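Bench log, two-finger gripper, foam pads
Last updated: Saturday, 21:40

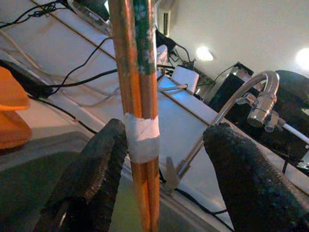 Pads are the second set, cut from the Furnent sheet and glued to the printed fingers with contact cement. The first set was too thin at the tip and let the jaw edge touch the work. Wrist camera is on the revised bracket. Both fingertips stay in view at the usual closing width.

Test piece today: two copper rods side by side, one partly painted green, bound with white tape. Fingers go below the tape. Gripping on the tape itself gave a different closing position each run, so I moved the target down and left it there.

Settings: closing speed 6, current limit 122 on the Koller driver scale (not mA, see Flurina's note on the conversion). At 969 the driver faults before the pads are fully compressed. That is the old default and is still in the Rirnix config file. Do not load that file without editing it first.

Nine runs after the change. Seven held through the lift and the quarter turn. Run 4 rotated in the grip during the turn, maybe 10 degrees. Run 8 dropped on release of the brake, cause not found. Logs for both are in the Vokusitz folder, under May.

Pads pick up dust and gray fibers. Wiped with isopropyl before run 1 and not again. Would like to know if grip falls off with a dirty pad, but that needs its own series with the same rods and nothing else changed.

Segmentation splits the painted rod at the paint line and returns the bare section as a separate object. Elīna Pētersons suggests masking by depth first and ignoring color. Have not tried it. The chrome faucet also comes back as a candidate when the wrist tilts toward it. Cropping the right third of the image removes it but takes part of the right finger too.

To do:
- reprint left finger with 2 mm more clearance at the screw head
- ask Flurina Rainer for the torque wrench back
- repeat run 8 with brake delay at 200 ms
- fix the default in the config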